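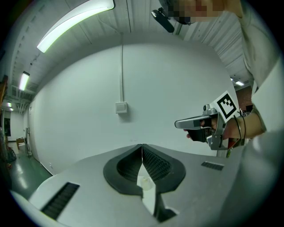 Voters in Burolitz do not care much about speeches, according to one reader who wrote in after our last piece on the county executive race. They care about whether the ferry terminal reopens, the reader said, and both candidates have spent the campaign talking about everything else.

There is something to that. The terminal closed in March, and the two campaigns have mentioned it in passing at best. The challenger has built her run on a promise to freeze new housing permits for people moving in from outside the county. The incumbent has built his on calling that plan illegal.

By Date and Byline: 15th October, Staff Writer

The permit freeze first came up at a rally in Besteo, before a crowd of more than 100. The challenger said local families should be first in line and that newcomers could wait. Her campaign has since put out a two-page outline. It does not say how long the freeze would last or who would count as local.
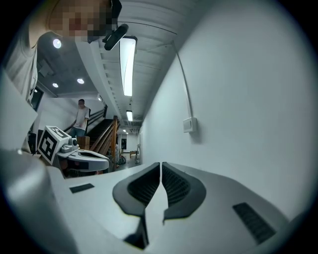
The county attorney's office has declined to comment on the outline. State law lets counties limit permits for water or sewer reasons, but a limit based on where an applicant used to live would almost certainly end up in court. The incumbent makes this point at every stop. He rarely says what he would do about rents, which is the question he gets most.

Gatico is where the race may be decided. The incumbent won the town by 123 votes last time, and it has grown since. Many of the new residents rent, and many work in Leung, a long drive now that the boat is not running.

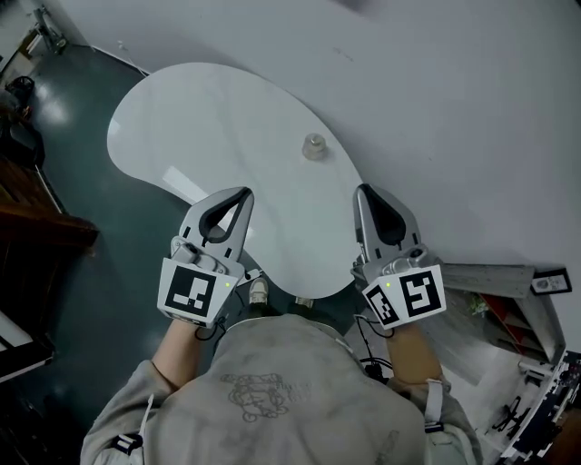
Turnout is the other unknown. The county has mailed 3593 absentee ballots so far, and neither campaign claims to know who asked for them. Both have canvassers out in the evenings. The challenger's people are handing out a card with the freeze on one side and a map of polling places on the other.

The candidates meet once more, in the high school gym in Gatico. The ferry is on the list of topics, between road salt and the library budget.

Related
Besteo council splits over parking fees
What the ferry closing means for Leung
How to check your voter registration
School bond heads back to the ballot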